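## Looking after discs and cases on a film shelf

Most damage to a home film collection happens between the shelf and the player. A few habits will keep it down.

**Taking a disc out.** Press the hub in the middle of the case and let the disc rise before you lift it by the rim. Pulling at one edge while the hub still grips is how the small cracks around the center hole start. If a case holds too tightly, move the disc to a new one.

**Cleaning.** Use a soft lint-free cloth and wipe straight from the center to the outer edge, never in circles. For fingerprints, add 2 drops of dish soap to a cup of lukewarm water, wipe, rinse and pat dry. Skip paper towels and window cleaner.

**Sticker residue.** Rental and thrift store labels come off the case more easily after a minute under a hair dryer on low. Take the disc and the paper sleeve out first. What's left rubs away with a little cooking oil, then soap.

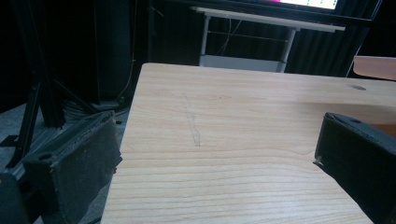

Mhairi Moncrieff writes that the oil worked on her old fantasy box sets but left a shadow on the cardboard slipcover, and she now uses a plain white eraser on anything made of paper. Good advice - keep oil for plastic only.

**Shelving.** Stand cases upright, snug but loose enough to pull one out with two fingers. A long shelf of over 50 cases wants a bracket in the middle. Box sets with heavy booklets go at the ends, where the board bends least.

**Keeping a series together.** File by series first and by release order inside it. Spin-offs go after the main films, with a slip of card between them. Leave a gap if another sequel has been announced - it saves shifting the whole row later.

**Loose discs.** Paper sleeves are fine for a month or so. For longer storage, buy empty cases. Branstead makes a slim one that holds 2 discs, and the hub lets go without a fight.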